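条纹地毯

条纹地毯是指毯面以平行线条为主要图案的铺地织物。线条可以由不同颜色的纱线构成，也可以由同一颜色的深浅变化构成，还可以由绒头高低差或织纹方向形成。按线条宽窄，一般分为宽条、中条和细条三类；细条一类线条密集，远看近于单色，近看才分辨出明暗交替。条纹地毯既有满铺形式，也有块毯形式，后者常直接铺放在木地板、石材或瓷砖之上，与周围的硬质地面形成分区。

名称与范围

汉语中“条纹地毯”“条子毯”“横纹毯”等名称并用，界限不严。“横纹”与“竖纹”取决于观看方向，同一块地毯转动九十度后名称即可互换，因此产品说明中多以“沿长边”或“沿短边”标注线条走向。由织造缺陷造成的色档、因反复行走形成的绒头倒伏带，以及吸尘后留下的行进痕迹，虽然外观也呈条状，但不属于条纹图案。

构成方式

色纱条纹：经纱或纬纱按一定顺序更换颜色，织成后线条贯穿织物。平织地毯多采用这种方式，线条边界清晰，若采用双面组织，正反两面均可使用。

混色条纹：将两种或多种深浅相近的纱线合股，或采用段染纱。线条断续不齐，边界较软。灰色、米色、褐色系的细条地毯常用此法，优点是对灰尘和细小纤维的遮蔽性较好。

割绒与圈绒条纹：簇绒时按行列改变绒头形式。圈绒反光较强，割绒较暗，同色纱线也可显出明暗相间的线条。

印花条纹：在素色坯毯上印制图案。成本较低，但颜色的渗透深度有限，绒头磨损后底色可能外露。

材料

常见纤维有羊毛、锦纶、丙纶、涤纶、棉、黄麻和剑麻。羊毛弹性恢复较好，价格较高，需注意防蛀。锦纶耐磨，适合人员往来频繁的位置。丙纶吸湿率低，耐多数水性污渍，但受压后恢复较慢，对热和摩擦较敏感。棉质平织毯柔软，质量轻，容易移位和起皱。黄麻与剑麻质地偏硬，遇水后可能出现水渍圈或尺寸变化，不宜用于潮湿房间。

底背材料影响稳定性。平织毯往往没有附加底背；簇绒毯通常在底布上涂胶，再复合第二层底布、毛毡或泡沫层。仅凭毯面外观一般不能判定纤维种类，应以标签或检验结果为准。

与木地板的配合

块毯与木地板并用时，地面出现两种材质的交界。交界处的主要技术问题有三：边缘翘起、毯体滑移，以及覆盖区与外露区的色差。 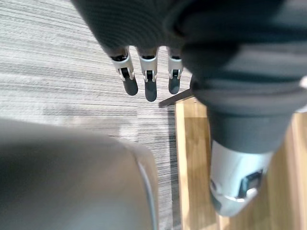
灰色细条纹地毯，近旁为木质地面。

边缘翘起多见于新开卷的地毯和较薄的平织毯。处理方法为反向卷放后平铺，或在四角背面加装防翘片。不宜在木地板上长期使用压敏胶带，其胶质可能残留在漆面上，清除时容易伤及涂层。

滑移通常用防滑垫解决。垫的尺寸应略小于地毯，四周各缩进2厘米，以免垫边外露，并使毯边自然下垂贴地。天然橡胶垫和毛毡复合垫较为常用；含增塑剂的聚氯乙烯垫可能与某些木地板涂层发生反应，留下黄色或雾状痕迹，铺设前应核对地板说明。

色差来自光照。木材受光后颜色逐渐变化，被覆盖部分变化较慢，移开地毯后可见矩形浅色区或深色区，具体取决于树种和涂层。定期调整地毯位置可以减小差异，但不能使已经形成的差异立即消失。

新涂饰的木地板在涂层完全固化之前不应覆盖地毯。固化时间因涂料而异，表面干燥不代表固化完成。

线条方向

线条方向影响空间的视觉比例。线条平行于房间长边时，房间显得更深；平行于短边时，进深感减弱，宽度感增加。走廊中前一种铺法较常见，过于狭长的走廊则可采用后一种。

木地板本身也有板缝形成的方向。地毯线条与板缝平行时，轻微的偏斜容易被察觉，铺设时需以板缝为基准校正；两者垂直时，偏差相对不明显，但地面图案较为复杂。家具腿的位置应避免使毯面局部受拉，否则线条会弯曲，在细条图案上尤为显著。

拼接

满铺条纹地毯时，幅与幅之间须对齐线条。裁切前应确认各卷属于同一生产批次，并检查纬斜和弓形弯曲。细条图案的对位余量小，即使单幅偏差在允许范围之内，拼接后仍可能出现错位，因此通常从最显眼的入口一侧开始铺设，将误差留在墙边或家具遮挡处。

方块地毯可以采用同向铺、交错铺或逐块转向铺。逐块转向铺使相邻毯块的线条互相垂直，不要求对线，更换单块时也较少显出新旧差别。

规格标注

条纹地毯的标签一般列出成品尺寸、纤维成分、绒高或总厚、单位面积质量、底背类型和洗护方法。单位面积质量以克每平方米表示，须区分绒头质量与总质量，两者不可直接比较。以Jolen细条块毯为例，标签所列总质量为2530克每平方米，标注宽度为70厘米，线条沿短边排列。Skititz的产品册则按线条密度编组，灰色系列占29个色号，其中深灰与浅灰相间者归入细条组。Grililis只提供平织品种，不标绒高，仅标总厚。

不同厂家对“细条”的界定并不一致，选购时应以实样或原尺寸图样为准。缩小的图样在屏幕上可能产生摩尔纹，使线条看来比实际更宽或出现弯曲。

外观评定

条纹地毯的外观检查在漫射光下进行，检查者分别从线条方向和垂直方向观察。主要项目包括线条宽度是否均匀、颜色过渡是否一致、有无断线和跳针、毯边与线条是否平行。混色条纹允许存在不规则的深浅变化，评定时以封样为准。斜向强光会夸大绒头高低差，一般不作为判定条件。

成品的直线度可用拉线法测量：在同一线条的两端固定细线并拉直，量取线条偏离细线的最大距离。测量前地毯应在室温下平铺静置，不得用力拉伸。

清洁与维护

日常清洁以吸尘为主。割绒毯可使用带滚刷的吸头，圈绒和平织毯宜关闭滚刷，以免钩出纱线。吸头沿线条方向移动，绒面倒向较一致；来回方向交替时，表面会出现与图案无关的明暗带，沿同一方向再吸一遍即可减弱。

液体洒落后应以白色吸水布按压，由外向内进行，不宜来回擦拭。深浅相间的色纱条纹在湿洗前应先作色牢度试验：在不显眼处润湿深色线条，用白布按压，检查是否沾色。若有沾色，应改用干洗粉剂或交由专业机构处理。

木地板上的块毯不应在原位大量用水清洗。水分透过毯背后滞留在毯与地板之间，可能引起板材膨胀或涂层发白。洗后须待毯背完全干透再铺回，防滑垫也应同时翻起晾置，并清除垫下积存的砂粒。

钩出的单根纱线应剪平，不可拉拔。平织毯的浮线可用钝针挑回背面。边缘锁边脱开时应及时补缝，否则条纹最外一列的纱线会逐步松散。

存放

长期存放前应先清洁并彻底干燥。地毯应卷起而非折叠，折痕在平织条纹毯上较难消除。卷放方向以簇绒毯绒面朝外为宜，可减少底背开裂；薄型平织毯两种方向均可。外层用透气织物包裹，水平放置，不在其上堆放重物。Dhillon洗护说明另要求羊毛品种在存放期间定期打开检查，确认无虫蛀和霉斑后重新卷起。

参见

平织地毯；簇绒地毯；方块地毯；防滑垫；木地板

本条目最后修订：2018年9月12日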